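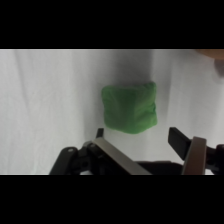

4. Collecting the demonstrations

4.1 Two ways to show a robot something

There are two ordinary ways to show an arm how to pick up a small soft thing and put it in a bowl. You can take hold of the arm and move it yourself, or you can sit somewhere else and move it by remote control. The literature tends to treat the choice as a matter of taste. We tried both on the Norkavus setup and came away with opinions.

Hand guiding is the friendlier of the two. A new operator understands it in the time it takes to explain where the stop button is. The arm goes where it is pushed, the person can feel when a finger touches the table, and the recorded path is usually smooth. The trouble is that the person is also in the recording. A wrist camera doesn't know that the hand on the right side of its view is a teacher and should be ignored, and a policy trained on such images may learn that a forearm is part of every successful grasp. Our first one did. It performed respectably as long as somebody stood next to it.

Remote control removes most of the forearm and adds its own problems. The operator loses touch and has to judge depth from camera views. Every operator we trained closed the fingers too early, then too late, then asked whether the delay was in the software. (Some of it was.) Sessions were recorded with Pasik, our in-house control program, which logs joint positions, gripper opening and camera images on a common clock. It also logs the operator's pauses, which proved more informative than we would have liked.
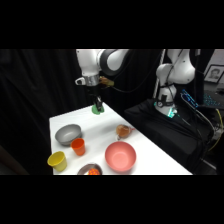

Yutong Jia
Research Engineer, Manipulation Group, Prurkumau Laboratory

Figure 6. Tabletop during collection. The left arm holds a small green object at the table surface; the right arm is folded. Bowls and cups are within the shared workspace.

4.2 Protocol

We collected 900 demonstrations of the Duan task over 18 sessions. In the Duan task one arm picks up a small object, carries it to a named container and lets go. The second arm stays out of the way, a role that took longer to program than we had budgeted for. Each demonstration starts from a fixed arm posture and ends when the fingers have opened and the wrist has moved clear. Anything the operator does after that is discarded, including the small flourish that one of them could not be trained out of.

Between demonstrations a person resets the table by hand. We considered scripting the object positions and printed a placement chart for the purpose. The chart was followed closely until lunch on the first Thursday. From then on, operators were asked to put things "somewhere else," and the resulting spread was wider than the chart would have given us. People have habits, however, and the habits show: right-handed resetters left the far left of the table nearly untouched. We now alternate resetters within a session.

The containers differ in color, width and height. A wide bowl forgives a bad release and a cup does not. Early on we let operators choose the target, and they chose the wide bowl with a consistency we can only admire. Targets are now assigned by Pasik at the start of each demonstration.

Vessels with liquid in them were allowed on the table as obstacles and never as targets. Operators steered wider around these than around anything else, and the learned policy does the same. We did not ask for this behavior and have kept it.

4.3 What counts as a bad demonstration

Our original rule was to keep every demonstration in which the object ended up in the right container. This kept a good deal of material that no one should learn from. One operator regularly pushed the object against the side of a bowl to line it up, which works nicely until the bowl moves. Another would hover above the object for several seconds, thinking. The policy picked up the hovering with great fidelity, and for most of September we had a robot that appeared to be having second thoughts.

The revised rule drops a demonstration if the arm stands still for more than 6 seconds in mid-task, if a container is shifted, or if the object is dropped and picked up again. We had first planned to keep the drops as examples of recovery. In practice the recoveries were clumsy, and a policy trained with them dropped things more often, apparently so that it could recover. They are stored separately for later study.

Two people reviewed each recording independently. They disagreed mainly over soft objects, where the fingers sink into the fabric and it is hard to say from video when the grasp begins. For these we go by the gripper opening in the log and leave the video out of it.

4.4 Mixing the two sources

The final training set contains both kinds of demonstration. Hand-guided recordings supply the approach and the last stretch before contact, where the feel of the table helps the person doing the showing. Remote-control recordings supply the carry and the release. Wrist images from hand-guided sessions are masked wherever a hand or arm enters the view. The masking was done automatically and then corrected by the first author, who no longer volunteers for things in group meetings.

Training details are given in Section 5. Results for each source on its own, including the policy that needed company, are in the appendix.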